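Work, Technology and Organization
Unit 9 handout: Automation on the sorting floor
Revised 17 March 2025

Reading for this unit: course reader, the Volov case, and the short note on job grading at Baltbridge. Students should read both before the seminar.

1. Purpose of the unit

The previous unit treated automation as a question of cost. This unit considers the same decision from the position of the people who already do the work. The case concerns Volov, a returns center handling toys and household goods, which employed 105 people on its sorting floor when the project began. The system was supplied by Cemero and installed at a single site, Westerberg.

2. The work before the change

Returned goods reached the floor in mixed lots. A sorter picked up each item, judged its condition, found the label and placed the item in one of several streams. The written job description covered only the last step. Interviews carried out for the case showed that most of the skill lay in the judgment of condition, which was learned from older colleagues and recorded nowhere.

3. What was automated

The arms took over picking and placing. Judgment of condition stayed with employees, now called cell attendants, each of whom was made responsible for 3 arms. The target for a cell was set at 900 items per shift. Attendants were also expected to clear failed grips, and this task had not been included in the original staffing plan.

4. Effects on employees

Lifting and reaching declined, and fewer complaints of shoulder pain were reported. Conversation on the floor also declined, as attendants stood farther apart. Pay grades were left unchanged until July, when the works agreement was reopened. Several experienced sorters asked to move to the repair section. Newer employees, who had never worked by hand, found it difficult to tell when the arm had made a poor choice.

Students should distinguish between a task that has been removed and a task that has been moved to another person. Both occurred at Westerberg, and management reports recorded only the first.

5. Item variety and the limits of handling
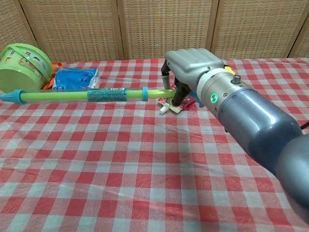

Prepared by the Course Coordinator, Work and Technology Studies

Mixed goods make demands on a gripper that uniform cartons do not. A long, rigid toy held by one end has to be kept level, while a soft package with a wrinkled wrapper offers no firm edge. A bucket lying on its side may roll. Small printed pouches can rest directly beneath the gripper as it works on something larger. An experienced sorter adjusts to such differences without pausing. At Volov, the rules for these items were written after installation, with the help of attendants who received no separate credit for the work.

6. Preparation for the seminar

Each group will prepare a one-page statement on the grading of the attendant position. The statement should refer to the Baltbridge note and should cover responsibility, training time and the handling of failed grips. Groups are asked to bring a printed copy. Terms to review beforehand: deskilling, tacit knowledge, job enlargement, works agreement.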